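Distden Wrist Camera Kit — Frequently Asked Questions

What does the kit include?
One camera module, a bracket for the tool flange, a 30 cm data cable, and a license for the Lurnholm recording software. The gripper and arm are not included.

Which grippers can I use?
Any parallel gripper that matches the bolt pattern on the data sheet. Other models need the adapter plate, sold separately.

How much can be stored on the module?
The internal card holds 128 GB. At default settings this is up to 600 minutes of recording. Older files are not overwritten; recording stops when the card is full.

Will the image stay sharp while the arm is moving?
Not at every speed. Patterned items close to the gripper show blur first, and small checks or stripes can smear into slanted strokes. Blurred frames are kept in the recording by default. To leave them out, set the Blur Filter to Medium or High before you start.
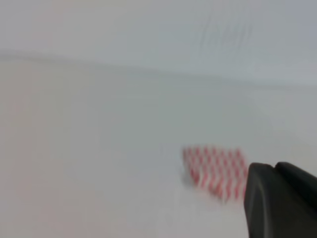 Wondimu Bogale wrote to us that Medium removed too much on his cell — he got better results by leaving the filter off and lowering the approach speed over the last few centimeters. We now suggest trying the speed change first. The filter can also be run later on a saved file.

Can a gripper finger be in view?
Yes. Part of one finger at the edge of the image is normal. If it hides the item you need to track, loosen the bracket, turn the module, and run calibration again.

Do I need to calibrate after changing the fingers?
Only if the new fingers are a different length. Use routine 693 in the Setup menu.

Is the kit compatible with Hegazy controllers?
Yes, with firmware released in November or later. Earlier versions record video but do not save joint positions.

Last updated January 12, 2019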